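4.2. Latas abiertas

La ficha de Langlois recomienda vaciar y aplastar cada lata antes de depositarla. Dudo que alguien lo haga: de las 96 que revisamos en Plistetville, 54 llegaron enteras. Con una muestra así no me atrevo a hablar de hábitos.

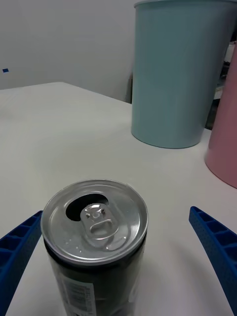
Figura 3. Lata con la boca abierta y la anilla aún en la tapa.

La anilla sujeta tampoco demuestra gran cosa. Sandrine Renaud propone contarla como indicador de reciclaje completo; a mí me parece prematuro sin pesar antes el contenido restante.

Informes relacionados
- Envases Bistley: segunda recogida
- Tapas y anillas, abril

Contacto: Sandrine Renaud | Volver arriba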